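Zendeo brings kitchen robots into staff canteens, with training in simulation first

Follitora, 8 November 2019

Zendeo, the contract caterer, today announced that it will introduce robot arms for washing-up and clearing work in three of its staff canteens. The arms are supplied by Koster, and the control software carries the name Sinura. The first installation began in July at the company's central kitchen in Follitora, which prepares 697 lunches on every working day.

The robots will take over a part of the work which kitchen staff have for many years described as the heaviest of the shift: sorting what comes back from the dining room, emptying the sinks, and placing plates and bowls into the racks of the dishwasher. Cooking, serving and the checking of food remain with the employees.

No position will be cut because of the project. This was agreed in writing with the employee representatives before the contract with Koster was signed, and the agreement is valid for the whole period of the introduction. Colleagues who have worked in the washing-up area until now can choose between staying there as robot attendants or moving to food preparation and service. In both cases they keep their present hours and at least their present pay.

"We have had difficulties with the washing-up area for a long time," the management of Zendeo explains. "It is hot, it is noisy, and many hours are spent bending over a sink. People come to us because they like kitchens, and then we lose them from this one corner. We wished to change the corner."

Learning before the first real plate

Before an arm is allowed to work beside people, Sinura has to practise. It does this in simulated kitchens, where the sinks, worktops, plates and pieces of food are computer models and where the arrangement can be changed as often as wanted. An object which is too large for the gripper, or which lies in a basin where it does not belong, costs nothing to try again in a simulation. In a working canteen the same attempt would stop the line at the busiest time of day.

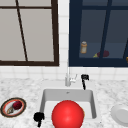
Kitchen employees were asked to contribute to this preparation from the beginning. Koster's engineers spent four weeks in Follitora and collected situations from daily work: fruit left on a plate, cutlery under a stack of bowls, a sink which is already full when the next trolley arrives. In total 507 such situations were written down and passed to the Sinura team, who turned them into exercises for the software.

Several of the suggestions led to changes. The attendants asked that the arm should always wait with an open gripper when it is not sure about an object, and that it should not try a second time on its own. It now signals with a lamp, and the attendant decides what has to be done. They asked also for a stop button at hip height on both sides of the station, so that it can be reached with full hands. Both requests have been carried out in Follitora and will be standard in the other two canteens.

What changes in the shift

With the new arrangement the washing-up area is staffed by two attendants for each shift, as before. Their tasks are different. One attendant receives the trolleys and keeps the area in front of the arm clear, the other looks after the racks, the detergent and the final inspection of the clean dishes. They exchange places at the middle of the shift. Large pots and baking trays continue to be washed by hand, as the gripper is not made for this weight.

The management does not expect that the work will go faster in the first months. During the test operation in Follitora the arm was slower than an experienced employee, and it needed help with glasses in particular. The goal is a steadier pace over the day, with less lifting and less reaching into deep basins. Whether the strain on back and shoulders is reduced will be examined together with the company doctor after the first winter.

All attendants receive a training of three days, during paid working time. It includes the daily start and cleaning of the arm, the meaning of the signals, and the handling of faults up to the point where Koster's service has to be called. Part of the training is carried out on the simulation, so that employees can see how the software reacts to an object before they stand next to the machine. No previous knowledge of computers is required, and the course materials are offered in four languages.

The stations use cameras that look only at the sink and the worktop. According to the agreement with the employee representatives, the pictures are not kept after the end of the shift and may not be used to judge the performance of any person.

Next steps

The second and third canteens will be equipped one after the other, when the experiences from Follitora have been evaluated. A decision about further locations has not been taken. Employee representatives will be heard before each new installation and may ask for a pause of the operation if there are concerns about safety.

About Zendeo

Zendeo operates staff canteens for companies and public offices and has its central kitchen in Follitora. Meals are cooked freshly each day and delivered to the smaller sites in the late morning.

Press contact

Zendeo, Press Office, Follitora
Interested journalists may visit the central kitchen by appointment, outside the lunch period.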